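Projektkurs Robotik, Stand 07/11/2024. Ich schreibe mal wieder auf, wo wir mit dem Lieferroboter hängen. Thread.

Für alle, die neu mitlesen: Wir bauen im Kurs einen kleinen Roboter, der auf dem Gehweg fährt und Pakete ausliefert. Er heißt Padik. Das Fahrgestell steht in der Werkstatt, gefahren wird vorerst nur in der Simulation.

Den Simulator nennen wir Prevo. Angefangen hat den der Jahrgang vor uns, wir haben ihn im März übernommen. Die Doku war eine halbe Seite lang, davon die Hälfte Installationshinweise für eine Grafikkarte, die es im Kursraum nicht mehr gibt.

Aufgabe für dieses Halbjahr: Padik soll an einer Straßenecke erkennen, wo der Gehweg aufhört, wo der Überweg anfängt und was dazwischen im Weg steht. Mehr nicht. Ampelphasen kommen erst im nächsten Halbjahr dran.

Aufgeteilt haben wir uns in 2 Gruppen. Die eine macht die Segmentierung (Gehweg, Fahrbahn, Zebrastreifen, Hindernis), die andere die Pfadplanung. Ich bin bei der Segmentierung.

Trainiert wird mit 4000 gerenderten Bildern aus der Stadtkarte. Die Labels liefert der Simulator gleich mit, deshalb muss keiner von uns von Hand Flächen ausmalen. Letztes Jahr wurde das noch gemacht, und man hört die Leute heute noch darüber reden.

Was ordentlich läuft: Fahrbahn gegen Gehweg, solange der Bordstein im Bild ist. Auch Häuserfronten sind kein Thema, die landen fast immer in der richtigen Klasse.

Was schlecht läuft: dünne Sachen. Ampelmasten, Poller, Laternen weiter hinten. Im verkleinerten Bild bleiben davon ein paar Pixel übrig, und das Netz verteilt die dann auf die Hauswand dahinter. Für die Planung ist ein übersehener Mast halt ein freier Weg.

Zweites Problem ist der Belag. Die Gehwegtextur ist grob gesprenkelt, der Asphalt auch nicht glatt, und direkt vor der Kamera wird beides unscharf. Sobald der Bordstein fehlt, rät das Netz.

Drittes Problem sind die Zebrastreifen aus der Nähe. Von weitem sind das saubere Linien. Steht man davor, ist ein Streifen so breit wie das ganze Bild, und das Netz hält ihn gern für eine helle Gehwegplatte. Risse in der Farbe machen es schlimmer.

Wir haben jetzt die Auflösung hochgesetzt und dafür die Batchgröße halbiert. Ein Durchlauf dauert damit 30 Minuten. Geht, wenn man ihn vor der Pause startet und der Rechner nicht in den Ruhezustand fällt. Ist er schon zweimal.

Die Auswertung läuft über ein Skript namens Avram. Es legt die Vorhersage halbtransparent über das Rendering und schreibt pro Klasse einen Wert in eine Tabelle. Die Tabelle schaut sich jeder an, die Überlagerungen sind aber nützlicher.

Ohne Überlagerung sehen die Renderings so aus, alle drei aus derselben Stadtkarte:

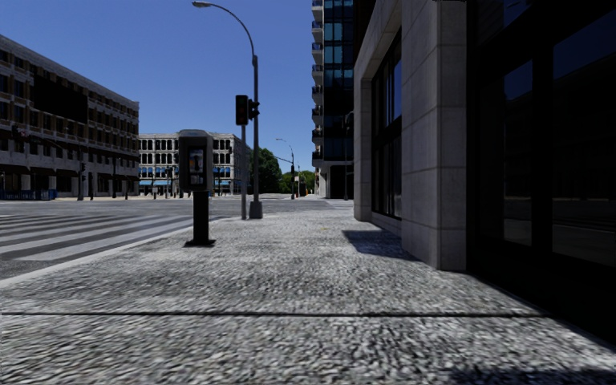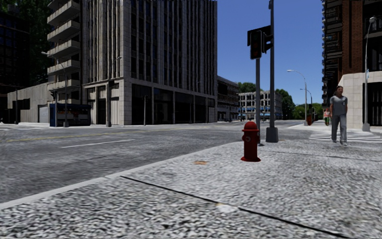
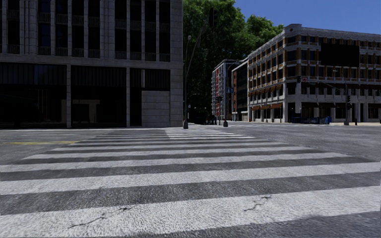 Sizwe Zulu fragt, warum wir die Masten nicht einfach aus der Karte nehmen, die Positionen seien im Simulator ja bekannt. Könnte man machen, und für die Pfadplanung wäre das morgen fertig. Nur hat Padik später auf dem Schulgelände keine solche Karte, da muss er mit der Kamera auskommen.

Er schreibt außerdem, dass eine höhere Gewichtung der seltenen Klassen im Loss bei ihm mehr gebracht habe als die Auflösung. Haben wir noch nicht probiert. Kommt auf die Liste, gleich hinter den Ruhezustand.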